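Home Reviews Hallway Storage About

Eltis freestanding coat stand: three months of wet coats

By Tadeo Mansilla
March
Photo: Chukwuemeka Ekwueme

We moved into the Trastthorpe flat with no hooks and a landlord who doesn't allow drilling. For the first few weeks the coats lived on the backs of the kitchen chairs, and the chairs tipped over whenever anyone stood up. I bought the Eltis from Odoi, the homeware shop by the station, for £69. It has been in daily use for three months.

There were cheaper stands in the shop. Most of them swayed when I put one hand on the top, with nothing hanging on them at all. I also looked at the Dresima, which costs a bit more and has a slot for umbrellas, but its feet stick out a long way and our hallway is narrow. If you have a proper entrance hall I would go and look at it.

Assembly

The Eltis comes in a flat box with one Allen key. The upright is in sections that screw into each other, then the feet go on, then the hooks. It took me nearly half an hour, and part of that was taking the hooks off again after putting them on upside down. The instructions are drawings only and the drawing for the hooks is small. Do the feet up tightly before you stand it up. Mine worked loose in the second week and I had to go round them all again with the key. They have stayed put after that.
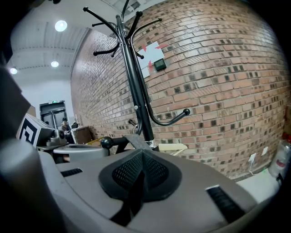
Chukwuemeka Ekwueme

A metal coat stand suits a brick wall well enough, and it wipes clean. My old wooden one had dark rings on the pegs from damp collars. I go over the Eltis with a cloth when I do the floor and it looks the same as when it came out of the box.

In use

It holds what two adults wear in winter, plus bags. Heavy coats need to be shared out on both sides. With a long wool coat and a full rucksack on the same side it leans, and I wouldn't leave it like that with a small child about. It hasn't gone over yet.

The hooks are a sensible size. A padded coat with a thin loop stays on, and so does a thick one hung by the hood. Hats are less good. A cap is fine but anything with a brim slides off in the night and is on the floor by 7 a.m.

Dripping coats are a problem with any stand and this one has no tray. We put an old boot tray underneath. The feet only just miss it, so measure yours first.

On carpet it was slightly wobbly. On the hard floor, where it is now, it's steady. The rubber pads under the feet are glued and one has come off already. I stuck it back with ordinary contact adhesive.

The maker says it has sold 2,000 of them and will post spare hooks if one breaks. I emailed to ask about a spare foot pad and had a reply the next afternoon, which was a yes, with postage to pay.

Would I buy it again?

Yes, for a rented place. If I were allowed to drill I would put up a rail and have the floor back. The price is fair for something this solid, though the pads should be screwed on at that money.

Good: firm on hard floors, easy to wipe, hooks that hold thick coats.
Less good: no drip tray, glued foot pads, poor with hats.

Last updated: March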